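The squeak in the left finger

7 October 2019

I promised in my last post that I would write how I look after the hand-held gripper, and then I did not write it for a long time. Now the squeak came back, so I have a reason.

For new readers: I work at home, part of the week, for a small group at Toltumora. We teach machines to pick up soft things, and for this we carry the gripper in our own hands and pick the things ourselves, many times each day. The one I have came from the workshop in Gurnau. On paper it is unit 40, but I never call it so. It has two blue fingers, the linkage arms, and a trigger which is always a little stiff after I clean it.

The squeak started on the left side. It was very small, only when the fingers were almost closed. My first thought was the trigger spring and I was wrong. I took out the spring, cleaned it, put it back, and lost one washer under the radiator (found it the next morning). The squeak was the same as before. So one evening lost.

Then I did what Eglė Uibo from Trandosus told me to do already last winter: hold the tool close to the ear, close the fingers very slowly, and put one fingertip on each pivot pin in turn. You feel it before you hear it. On three of the pins I felt nothing. On the upper left one there was a small tremble, like a fly in a paper bag. That was the place.

What I do with a dry pin is now always the same. I push the pin out from the back side with a plastic rod. I used a metal one in the beginning and made a scratch, which I still regret. I wipe the pin and the hole with a cloth which leaves no hairs. For the hole I roll the cloth thin like a cigarette. Then I put one small drop of the light oil from Fagerlund on the pin, turn it between two fingers, and wipe again. It must look almost dry when it goes back. If you can see the oil, it is too much, and in one week you will have gray paste there.

I should say that the cap of the pin must go on straight. With my first try it sat a little crooked, and the left finger was slower than the right one. By eye I did not see any difference at all. But when I picked up a flat thing, it turned a little to one side every time, and I needed two days to understand why.

After the pins come the fingers. The blue material collects everything: dust, threads, cat hair from my neighbor's cat who visits us. I wash them with warm water and a little dish soap, no alcohol. Alcohol made the surface slippery on the old pair, I think, or maybe the old pair was simply finished after 286 hours. I cannot prove it. I let them dry overnight on a towel, and not on the heater.

Then comes the part I like most, when everything is together again and I try it on real things. My favorite test is a pack of tissues. It is soft, it has almost no weight, and it shows you very honestly if one finger presses more than the other. A hard box will forgive you many mistakes. A pack of tissues bends in the wrong place and you know it immediately. I do the test on the bed, so a dropped thing does not roll away.
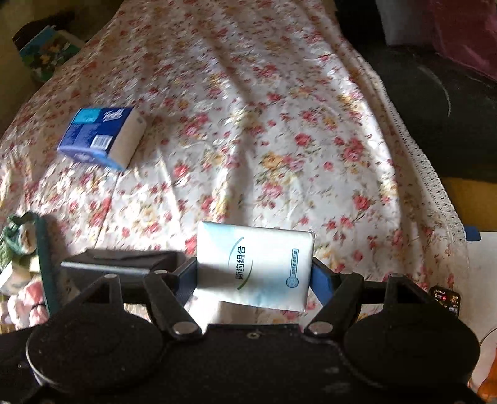

Tissue test on the rose quilt. The box of Tempo has to wait for its turn.

I close until the pack just stays, then I turn my wrist to the left and to the right, and then I hold it with the fingers pointing down. I write the result in my notebook, only "good", "not good" or "again". After the oiling I made 93 closings over two evenings and wrote "again" four times, all on the first evening. I think the trigger was still stiff, or my hand was tired. Both are possible.

The big round discs on the body I do not open. I wipe them with a dry brush, and they look dusty again very soon, with a matte surface it is always like this. In Gurnau they told me that there is nothing inside for the user to repair, and in this I believe them. I also do not touch the screw in the trigger housing if I have no new thread lock at home. Last time it was loose after one week and the trigger began to click.

One more small thing about the cable. It likes to make a loop and go under my elbow, and if I pull on it the plug gets loose. I tried tape, then a ribbon, now a clip from the kitchen. The clip is ugly but it is the best of the three.

Several people wrote to ask which oil exactly. It is the thin one in the small bottle with the needle, the thick one is for door hinges and you will be sorry. Somebody also asked if grease is better for the pins. I tried grease for 2 weeks in spring. The movement felt nice and heavy, but all the dust from the quilt stayed in it, and cleaning it out took me longer than all the oilings together.

Next I want to change the left finger pad, which has a small cut near the tip. The new pads are ordered but they did not come yet. Until then I turn the pad around and use the other edge.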